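Research > Everyday Objects > Papers > Section 4

Print this page | E-mail this to a friend

4. Clearing up after a pretend lunch

I wanted this part of the paper to be about mess, because mess is where I learned the most. At our Ustulport site in September we set out small play meals on a white tabletop and let them get untidy: dishes on their sides, a crumpled cloth, little fruit wherever it ended up. Gekent, our name for the sorting scheme, then asks one simple thing of every item — does it belong on a plate, in a dish, or somewhere else? 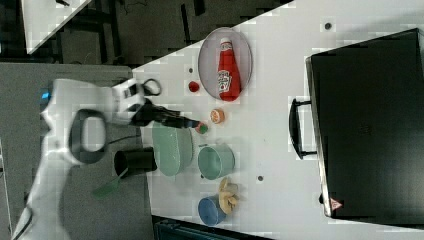 I'd expected the cups to be the tricky part. A cup lying down takes up more space than you'd think, and it has to be stood up before it's any use to anyone. But the cups were easy to agree on! The food was what had us arguing. Is ketchup food, or is it part of the table setting? We had 400 written notes from that month and 77 of them were about condiments (I didn't plan for this, and my spreadsheet certainly didn't). 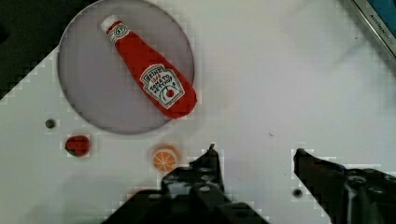

Figure 2. Ketchup bottle on the gray plate, with a small red toy fruit and a toy orange slice nearby.

So we wrote a rule. If a bottle is on a plate, the plate counts as taken, and the fruit has to wait or go in another dish. It's a clumsy rule and I like it anyway, mostly for how quickly it ends the discussion. The earlier Zakimgate version let fruit share with a bottle, and the notes got very long.

Size matters less than I'd guessed. Grape-sized pieces and orange slices go through the same two steps, and I'd keep them together in any later version of the scheme. Cloths get their own treatment in Section 5, where folding comes in.

Reader comments

plumjar: In our house ketchup is table setting, no question. Did anybody vote for that?

tidy_by_noon: I teach preschool and we let the fruit share. It's fine!

Corner Shelf: Could you post the condiment notes? I'd read all 77.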